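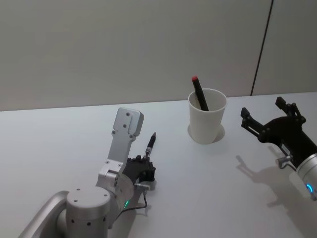

Figure 1. Two-arm cell with the multi-fingered hand (left) and the parallel gripper (right), pen and cup task.

Progress Report to the Vilska Equipment Fund
Evaluation of the Fusmont Two-Arm Bench Kit
Submitted by Boglárka Antal, Adugna Technical Training Center
Apr 26, 2023

1. Purpose of the grant

The Fund awarded the Center a grant to determine whether the Fusmont kit is suitable for teaching and for light assembly work at partner workshops. The kit is supplied with two arms, a controller and a one-year service plan. The Center was asked to report on setup, ease of use, and the quality of the supplier's support before any further units are purchased.

2. Work completed

Installation was carried out by Yeshi Tsegaye and Tolera Hadgu. The written instructions were adequate for mounting the arms but did not explain how to set separate limits for two different hands on one controller. The supplier provided a corrected chapter on request, and the Center has added it to the lab manual.

Testing to date has centered on small everyday items. In the pen and cup task, the multi-fingered hand holds a pen nearly upright while a marker stands in a paper cup within the shared work area. The task was selected because a paper cup is light and is easily tipped by a careless approach. The team has logged 235 attempts under varying speed settings. Failures were most frequent when the pen was presented at a steep angle to the gripper, and the speed settings have been revised accordingly.

3. Service and support

The Center opened 18 support requests during the period. Most were answered promptly. Two concerned a cable on the multi-fingered hand and remain open pending a replacement part. Daryna Ostapchuk has asked the supplier to confirm that this part is covered under the service plan.

4. Budget

Spending is within the approved amount. Travel costs were lower than planned, and the Center requests permission to move the balance to spare finger pads and training hours.

5. Remaining work

Mitiku Tesfamariam will lead the trial at the Gruvwood workshop, where operators with no prior training will use the kit for some 3 weeks. Their written comments will be attached to the final report, due in July. The Center does not recommend ordering more units until the trial has ended and the open cable requests have been settled.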